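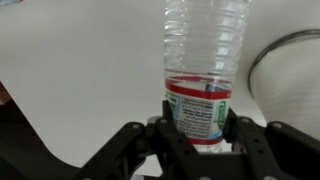

Can a machine do the dull half of housework yet?

maihi_26
I say yes, or close enough to be exciting! Bottles, cups, cans, anything stiff that stands up by itself. Two fingers, a decent squeeze, done. Five years ago I'd have laughed at the idea and now I'm pricing parts on a Sunday.

darcypaewai
Holding a bottle is the easy bit. Ask it to get the cap off and pour without flooding the counter, then call me.

maihi_26
Sure, but picking stuff up IS most of tidying. My kitchen table would be clear by breakfast.

tundau501
Thin plastic is harder than you'd think, Darcy. Squeeze a full one with the cap off and you get a fountain. Squeeze an empty one the same way and it crumples. And clear plastic is rough on cameras, they see right through it. A paper label helps a lot, gives them something to look at.

darcypaewai
OK, that I'll give you. Still wouldn't trust one with my mother's glasses.

noeline_p
His mother here. Neither would I, but I'd let it do the recycling! I'm 26 steps from the bin and my knees count every one.

skavodia
I run a small packing bench, 200 bottles on a slow day, 700 before a holiday. For the same bottle in the same spot I'd use an arm tomorrow. Mixed sizes tipped out of a crate, no, I still want a person there.

maihi_26
See, that's a yes with conditions :) What grip pads would you start with? I have some soft rubber left over.

tundau501
Try the rubber first. Cut it wider than the finger and trim it after the glue sets.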